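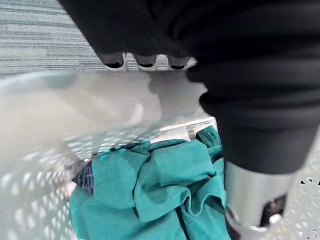

Floor and walkway check, upstairs room, Grulluden building

By Senad Atanasov
August, morning round

Did this one fast before the 9:00 people came in. OK / FIX / LOOK AGAIN, comments after each.

1. Carpet, surface. OK. Gray, fine stripe, charcoal in it. Stripe hides lint so get down low and look sideways. No loose threads by the door when I ran my hand over.

2. Carpet, seams. FIX. Seam by the window side lifting again, maybe the length of a hand. Taped for now. Tape is not a repair!! Yoshida did the last glue job, call them first.

3. Carpet edge at threshold. OK. Metal strip tight, all screws in. One is a different head, leave it.

4. Trip hazards. FIX. Extension cord across the walkway behind the second desk. Moved it to the wall. Needs a proper cover, the 200 cm one in the supply closet should reach.

5. Chair mats. LOOK AGAIN. Corner of the Modeck mat curls up. Put a box of paper on it overnight, see if it flattens. If not, toss it.

6. Exit path. OK. Walked it door to stairs, nothing in the way. Sign lit.

7. Outlets, wall. OK. Covers on, none warm. Didnt pull the cabinet out to check the one behind.

8. Power strips. FIX. One plugged into another one under the printer table. Unplugged the second. Whoever needs it, ask for a longer strip, do not chain them.

9. Extinguisher. OK. Needle in green, tag current, pin in. Bracket a bit loose on the wall, snugged up by hand.

10. Lights. LOOK AGAIN. Tube nearest the door flickers at start then settles. Have 16 spares downstairs so just swap it.

11. Vacuuming. Cleaning log says done, initials missing for two visits. Umer crew to sign every time please, even when its a quick pass.

12. Storage shelf. OK. Heavy stuff is on the bottom now, thank you. Top shelf still too close to the sprinkler head, drop it one notch.

Open from last round: stair nosing, third step down. Still open. Quote was 3000 for the whole flight, asked for a price on just the one step, no answer yet.

Next round same list, start with 2 and 5. Add the closet floor, I forgot it agian.

2 comments
16 shares

Back to top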